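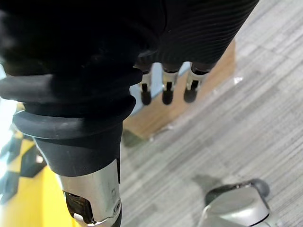
I started building a robot hand because I got sick of paying for a gym I never went to. That's the whole origin story. I cancelled the membership one Thursday, worked out I'd be 338 dollars better off over the year, and had spent most of it on tendon cable and bearings before the weekend was over (my bank did ring to check). The thing lives at Kendel, the shared workshop over the back of the tyre place, and I call it Hamdy for no good reason at all. If you've ever tried to make a finger, you'll know the metal is the easy bit. A silver middle segment with a groove down the centre looks smart and behaves itself. It's the black tips that eat your evenings, and when the fingers hang in a row over a cardboard box, those tips are what I can't stop staring at.

I've been through three lots of them. The first were cast in a mould I made out of a muffin tray, and they came out so hard they skated off everything. The second lot were lovely and grippy for a fortnight and then went gummy, like an old torch handle you find at the bottom of the camping gear. The current batch uses a rubber mix called Betow, which smells like a wet dog in a hot car but has done 300 squeezes on the bench without tearing. I'm very fond of it!

Then there's the matter of covers. Anything that bends will pinch, and anything that pinches will find your cable. I lost a whole February to one frayed line I couldn't even see, because it only rubbed when the wrist was turned most of the way over. Ribbed fabric is good where things need to flex, and rubber bellows are brilliant lower down if you can get the right diameter. I couldn't, so I bought the next size up and swore at it until it went on. A bit of dish soap helps.

The software side is a program I've called Troltuditz, all 703 lines of it, and a fair chunk of those are comments to myself saying things like "why does this work" and "do not touch". It's slow. It closes the fingers a little, checks the motor current, has a think, closes them a little more. My kids reckon it shakes hands like a nervous uncle.

People at the workshop always ask what it's for, and I never have a decent answer. Picking up a box, I suppose. Next I want to have a crack at an egg carton, empty to begin with, and if the tips hold up I'll move on to the thumb joint, which has been squeaking at me since spring.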